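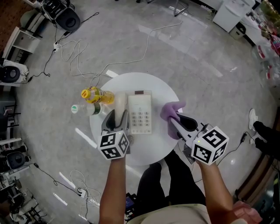
The round table by the entrance, with the desk telephone and two drinks bottles.

Open day at Heitmann, Pondovport
4 min read

Heitmann opened its refurbishing hall to visitors on 18 September 2025. The hall takes in office telephones from closed sites, sorts them, and sells on those that pass. Floor area is 825 square metres, on one level.

The first stop was the round white table, which has a white landline set on it. The model has a dark display panel at the top of the base and twelve light grey keys in a grid, with a couple of function buttons above them. The handset is a long cream one and lies beside the base. Cream against white is a common mismatch in returned stock, according to Wiebke Steinbach, who led our group. Handsets are graded separately and colour is ignored below the top grade.

Intake is roughly 3,000 sets a year. Of last year's, 2,000 were resold and the remainder went for parts. Keypads are pressed key by key against a line simulator. Displays are checked for missing segments at two contrast settings. Curly cords are replaced in every case.

The second half covered the store. Shelving is by base type, then by grade, with a Trullix label on each bin. I asked about yellowed plastic. They tried peroxide treatment, found the finish uneven and dropped it.

Access is by the side gate; the front door is for deliveries. Parking is poor. The next open day is in October and places must be booked.

Comments

Till Bauerfeind: Did they say whether they take wall-mounted sets? We have a cupboard full.

Elfriede Grube: They took ours in spring, brackets included.

Kekeli Opoku: Side gate was locked until ten when I went. Ring the bell.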